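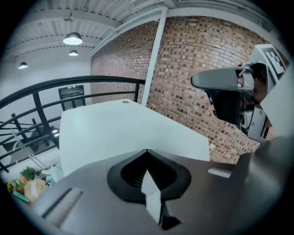

# Ata da reunião de acompanhamento técnico — conduta adutora Davside–Vakside

**Data:** 2020-06-29
**Local:** sala de reuniões do posto de Dernport, com ligação telefónica a Vakside
**Presentes:** Fumiko Furukawa (exploração), Minoru Sakai (projeto), Ryota Kudo (fiscalização), Kenta Tanabe (laboratório e qualidade da água)
**Por telefone:** Isamu Hirose (Gilchrist, empreiteiro)
**Redação da ata:** Ryota Kudo

## 1. Ata anterior

A ata da reunião de maio foi aprovada com uma correção pedida por Minoru Sakai. No ponto relativo à câmara de manobras de Davside, onde se lia "válvula de seccionamento" deve ler-se "válvula redutora de pressão". A versão corrigida substitui a anterior no arquivo do projeto.

Ficou em aberto, da mesma ata, a entrega dos desenhos de pormenor dos maciços de amarração. O assunto é tratado no ponto 3.

## 2. Estado da obra

Isamu Hirose informou que a tubagem está assente entre a câmara de Davside e a travessia da linha de água. O troço seguinte, até à entrada do reservatório de Vakside, tem vala aberta e almofada de areia colocada em parte da extensão. O aterro acompanha o assentamento, com as juntas deixadas à vista até ao ensaio.

A fiscalização registou duas situações no troço já assente:

- Recobrimento inferior ao previsto na passagem sob o caminho agrícola. A cota do terreno no local é mais baixa do que a do levantamento usado no projeto. Minoru Sakai confirma a diferença e propõe laje de proteção em betão armado, sem alteração do perfil da conduta. A proposta foi aceite. O desenho é emitido antes do fecho da vala.
- Fita sinalizadora colocada diretamente sobre o tubo, num tramo curto junto à câmara. O empreiteiro repõe a fita à altura indicada no caderno de encargos. O trabalho não tem custo adicional para o dono de obra.

Fumiko Furukawa perguntou se a vala aberta interfere com o acesso ao reservatório durante as rondas noturnas. Isamu Hirose respondeu que o acesso pelo lado norte está livre e assim se mantém até à ligação final. A exploração pede que qualquer alteração seja comunicada com um dia útil de antecedência, por escrito, ao piquete.

## 3. Maciços de amarração

Os desenhos foram distribuídos durante a reunião. Minoru Sakai apresentou os critérios de cálculo: impulso determinado para a pressão de ensaio, terreno com a resistência indicada no relatório geotécnico, contribuição do atrito na base desprezada nas curvas verticais convexas.

Ryota Kudo observou que o relatório geotécnico não cobre a zona da curva próxima da travessia, onde a escavação encontrou material mais argiloso. A classificação desse material não consta de nenhum documento entregue à fiscalização. Decidiu-se:

1. recolher uma amostra no fundo da vala, na posição do maciço;
2. suspender a betonagem desse maciço até haver resultado;
3. prosseguir com os restantes.

Isamu Hirose declarou que a suspensão não afeta o caminho crítico, desde que o resultado chegue antes da desmontagem do escoramento. Pediu que esta ressalva ficasse em ata.

Quanto ao betão, a classe de resistência indicada na legenda de um dos desenhos não coincide com a das notas gerais. Prevalece a das notas gerais. Minoru Sakai emite revisão do desenho.

## 4. Ensaios de pressão

O procedimento enviado pela Gilchrist foi analisado ponto a ponto. Resumo das alterações acordadas:

| Tema | Texto proposto | Texto acordado |
|---|---|---|
| Enchimento | A partir de Davside | A partir do ponto baixo, com ventosas abertas |
| Período de estabilização | Não indicado | 25 horas, com registo de temperatura |
| Manómetro | Analógico | Digital com registo contínuo, mantendo-se o analógico como controlo |
| Descarga | Para a linha de água | Para o coletor, após verificação do cloro residual |

A descarga para a linha de água foi recusada por Kenta Tanabe. Se o enchimento for feito com água da rede, o teor de cloro exige neutralização prévia, e o procedimento não prevê equipamento para tal. O coletor de Dernport tem capacidade para receber o caudal se a descarga for estrangulada na válvula de fundo. Fumiko Furukawa verifica a disponibilidade do coletor e indica a janela horária.

Discutiu-se a duração do patamar de ensaio. O empreiteiro considera suficiente a duração mínima da norma. A fiscalização prefere prolongá-la no troço com juntas travadas, pela dificuldade de acesso posterior. Não houve acordo nesta reunião — cada parte envia a sua posição por escrito e o dono de obra decide.

Os certificados de calibração dos instrumentos devem ser entregues antes do primeiro ensaio. Um dos certificados enviados refere um número de série diferente do equipamento presente no estaleiro. Isamu Hirose esclarece.

## 5. Lavagem e desinfeção

Kenta Tanabe apresentou a sequência prevista: lavagem com velocidade suficiente para arrastar sedimentos, enchimento com solução de hipoclorito a 50 mg/l, tempo de contacto, esvaziamento, nova lavagem e colheita de amostras.

Pontos registados:

- A concentração é medida nas duas extremidades do troço, no início e no fim do tempo de contacto. Caso o valor final seja inferior a 25 mg/l, a operação é repetida.
- As colheitas para análise microbiológica são feitas em torneiras metálicas flamejáveis. As picagens provisórias em polietileno hoje montadas não servem para este fim e têm de ser substituídas.
- O laboratório precisa de receber as amostras no próprio dia. A colheita tem de estar concluída até ao final da manhã.
- A conduta não entra em serviço sem boletim conforme, incluindo os troços curtos de ligação. Estes podem ser desinfetados por pulverização, com registo individual.

Fumiko Furukawa alertou para o consumo de água nas lavagens. O reservatório de Vakside não deve descer abaixo de 2 m de lâmina durante a operação. A partir desse nível perde-se a reserva de incêndio da zona alta. O operador de serviço tem autoridade para mandar fechar a válvula de alimentação sem consulta prévia à obra.

## 6. Ligação à rede existente

A ligação em Vakside obriga a interromper o abastecimento à zona alta. Foram comparadas duas soluções.

**Solução A — corte e inserção de tê.** Execução simples, material em estaleiro. Exige esvaziamento do ramal e interrupção prolongada. O estado da válvula de seccionamento a montante não é conhecido; na última manobra registada pela exploração a vedação não era completa.

**Solução B — picagem em carga com manga bipartida.** Interrupção muito reduzida. Material por encomendar, com prazo de entrega de 20 dias. O diâmetro exterior do tubo existente tem de ser medido com a vala aberta, porque o cadastro apresenta valores contraditórios em duas folhas contíguas.

Minoru Sakai prefere a solução B por razões hidráulicas secundárias e pela menor dependência da válvula antiga. Isamu Hirose não se opõe, mas considera que a solução B é trabalho não previsto no contrato. Fumiko Furukawa pede que a decisão só seja tomada depois de testada a válvula. O teste fica a cargo da exploração, em período de baixo consumo, com leitura de pressão em ambos os lados.

Independentemente da solução, abre-se poço de sondagem para confirmar material, diâmetro e profundidade do tubo. O poço fica vedado e sinalizado.

## 7. Cadastro e telas finais

A fiscalização recebeu o levantamento topográfico do troço assente. Faltam as cotas de extradorso nas curvas e a identificação das juntas travadas. O ficheiro usa um sistema de coordenadas diferente do cadastro da exploração; a conversão é da responsabilidade do empreiteiro e não deve ser feita por ajuste gráfico.

Fumiko Furukawa solicitou que cada ventosa e cada descarga de fundo tenha ficha própria, com modelo, sentido de fecho e número de voltas. As fichas em papel são aceites como documento provisório.

## 8. Ações

| Ação | Responsável | Condição ou prazo |
|---|---|---|
| Desenho da laje sob o caminho agrícola | Sakai | Antes do fecho da vala |
| Reposição da fita sinalizadora | Hirose | Imediato |
| Amostra de solo na curva da travessia | Kudo | Antes da betonagem |
| Revisão do desenho dos maciços | Sakai | Próxima reunião |
| Procedimento de ensaio revisto | Hirose | Próxima reunião |
| Esclarecimento do número de série | Hirose | Antes do primeiro ensaio |
| Janela de descarga no coletor | Furukawa | Antes do primeiro ensaio |
| Substituição das picagens provisórias | Hirose | Antes da desinfeção |
| Teste da válvula de Vakside | Furukawa | Próxima reunião |
| Levantamento completo e convertido | Hirose | Com o auto de medição |

## 9. Outros assuntos

Kenta Tanabe pediu acesso ao local das colheitas fora do horário do estaleiro. A Gilchrist entrega uma chave do portão contra assinatura.

A próxima reunião realiza-se em Vakside, com visita prévia à vala. A convocatória segue por correio eletrónico. As observações a esta ata devem ser enviadas a Ryota Kudo antes dessa reunião.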